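Rulldale shore lab | Notebook | Tide tables | Gear store | Rota | Log in

Tuesday, late, kettle on

Right, mesh gauges. I said I'd write this up before I forgot which heap was which, so here goes.

Agnes Rennie dropped off the last of the seized net panels this morning (two fish boxes of them, and they stink, so they're living in the outside store until further notice). These are the panels the patrol took off the Endine boats in November, and the argument is the same one as ever: the skipper says the mesh was legal when he shot the net, the officer says it wasn't when she measured it. Both of them may well be right! Twine shrinks, knots pull up, and a net that has spent a season full of mud doesn't measure like one off the roll.

What I wanted to know was how much our own measuring adds to the muddle. So Quyên and I did the boring thing. We took 20 meshes in a row on each panel, soaked overnight in seawater, then she measured the lot with the wedge gauge and I measured the lot again without seeing her sheet. Same bench, same bucket, same weight hung off the gauge. 1,335 readings all told, once I'd thrown out the torn meshes and the page I dropped in the bucket.

First thing to say is that I read high. Not hugely, but I do it on nearly every panel, and I think it's because I give the gauge a bit of a wiggle as it goes in. Quyên doesn't wiggle. I tried again after lunch with my elbow on the bench and came out much closer to her, so that's going in the instructions: elbow down, no wiggle, let the weight do the work.

Second thing, the green twine is far worse than the orange. With the green you can get a different answer just by going back to the same mesh five minutes later. Agnes says the officers have been grumbling about that green stuff for ages and she's delighted to have it on paper. I told her it's only a notebook, but she took a photo of the page anyway.

Third, and this one bothers me. A few panels had labels saying they'd been measured on the quay straight off the drum, and others had no note at all. If we ever have to stand up in front of a magistrate we need to know wet or dry, and who hung the weight. Suha is going to redo the tag with a box for each (pencil only, the pens run).

Still to do: the 50 mm panels, which are soaking now. Don't empty the blue bucket, please!

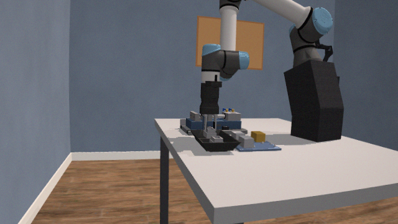
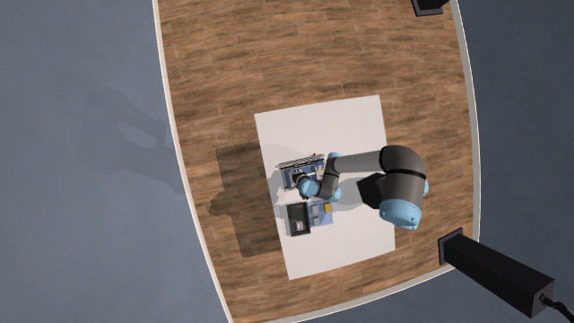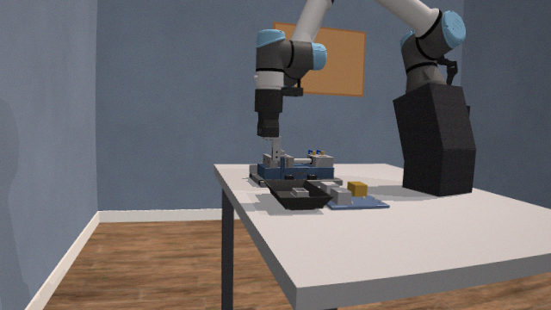
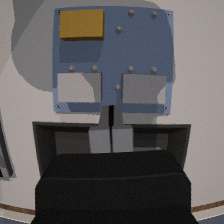

Tags and panels need a proper measuring board before we do another batch, and I've been sketching one on the back of the rota. At the moment the net creeps along the bench every time the gauge goes in, and I end up pinning it with my forearm. I'd like a flat, nearly square board held down with a small screw at each corner, same as the blue one in the last picture, so it stays put while I lean on it. Pegs down one side to hook the meshes over, and they'd better be stainless or they'll be brown in a week. Shadi reckons he can knock one up from offcuts if I give him the sizes, so I've promised him those by the end of the week, along with the drill bits I borrowed.

Also, whoever had the spare wedge gauge, it isn't on its hook. Aušra wants it for the quay on the early tide.

2 comments | 0 shares

Rulldale shore lab notebook | Contact the lab | Back to top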